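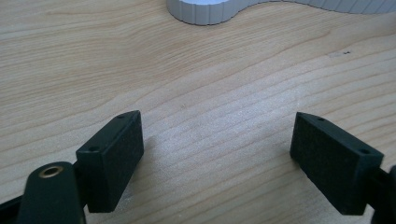 Pale wood tabletop, grain running on the diagonal.

Ticket 1831
Opened: Thu 8 December
Site: Erkside Museum, Gallery 2
Exhibit: Trekaletti, Giants of the Inland Sea
Category: Audio guide / visitor handsets
Status: Resolved, watching

Reported problem
Visitors standing at the big plesiosaur cast hear the commentary for the ammonite wall instead. It's wonderful commentary (the bit about the shell colours is a treat!) but it's the wrong animal. Affects handsets in English and French. Lithuanian handsets play the right track.

Log entry 1
Walked the whole gallery with a handset on, which I'd happily do every morning. Stops 1 to 24 are all perfect. Stop 25, the plesiosaur, plays the ammonite track from the first second. Swapped the batteries, same result. Swapped the handset, same result.

Log entry 2
Pulled the playlist from the Fistell server. The English and French lists both point stop 25 at file 474, the ammonite recording. The Lithuanian list was loaded separately in September by Kazlauskienė Audio and has the right file. So the beacon under the plesiosaur is fine, and a lovely strong signal it puts out too!

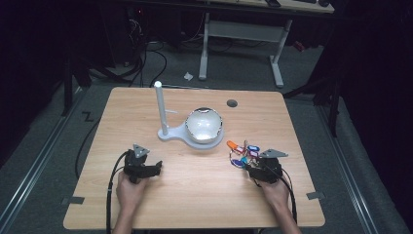 What should front desk staff do if a visitor gets the wrong commentary at a stop?
Ask them to key in the stop number by hand and press play, then write the stop number and language in the desk book so it can be added to this ticket.

Log entry 3
Corrected both lists and pushed them out to the charging racks. Handsets only pick up a new list while docked, so anything out on the floor kept the old one until it came back. Redocked the stragglers after closing.

Log entry 4
Retested in English and French. The plesiosaur now gets its full story, including the whale-sized heartbeat sound, and it's terrific with the lights down. Ammonite wall still plays its own track.

Still to do
Update the printed stop list at the desk. Large-print version needs the same change.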